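I finally cooked my way through the dumpling chapter, and I have flour in places I didn't know flour could go. It took most of May and I'd start over tomorrow if there were any room left in the freezer!

Some background for those of you who are new. Last winter I picked up a secondhand copy of Bożena Górecki's cookbook, the one she wrote after closing her restaurant in Cedton. I never got to eat there (I've heard about the duck from so many people that I feel like I did), but I'd been to her bakery counter, Lostard, and I still think about the poppy seed roll. So I sat down with the book one night planning to flip through it and ended up reading until 1 a.m. She writes the way a good cook talks when her hands are busy. Short sentences, strong opinions, and then all of a sudden a whole page about her aunt's cellar.

The dumpling chapter has 18 recipes. I'd made maybe three of them before this spring, always the potato and cheese ones, because those are the ones my family asks for. This time I went in order, even through the ones that scared me a little. The buckwheat and mint? I was sure I'd hate it. I've now made it four times.
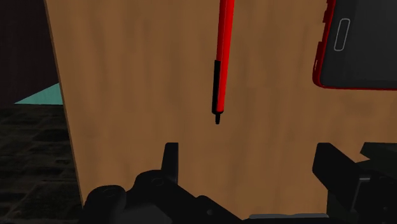
The dough is the same almost all the way through: 600 grams of flour, hot water, a little oil, salt, and no egg. She is very firm about the no egg part. You knead it until it feels like an earlobe (her word, and it's exactly right), then cover it with a warm bowl and leave it alone for 20 minutes. I used to cut that rest short and then wonder why my circles kept shrinking back. Give it the full time and it rolls out like a dream – thin enough that you can almost see the filling through it.

My favorites, if you only want to try a couple: the sauerkraut and dried mushroom, which is deep and sour and perfect with browned onions, and the blueberry ones with sour cream. Use small berries if you can get them. The big ones from the supermarket burst and turn the pot purple, which my son thought was the best thing that had ever happened in our kitchen.

The only recipe I didn't love was the lentil. The filling came out dry both times, even with extra butter, and I'm wondering if I should be cooking the lentils softer than she says. If any of you have made it and liked it, please tell me what you did!

Next up is the soup chapter, starting with the white borscht. You have to ferment the rye starter yourself, and mine is sitting on top of the fridge right now under a dish towel, smelling pretty lively. I'm so excited about this one. I'll be back when it's ready, and I still owe you the poppy seed roll.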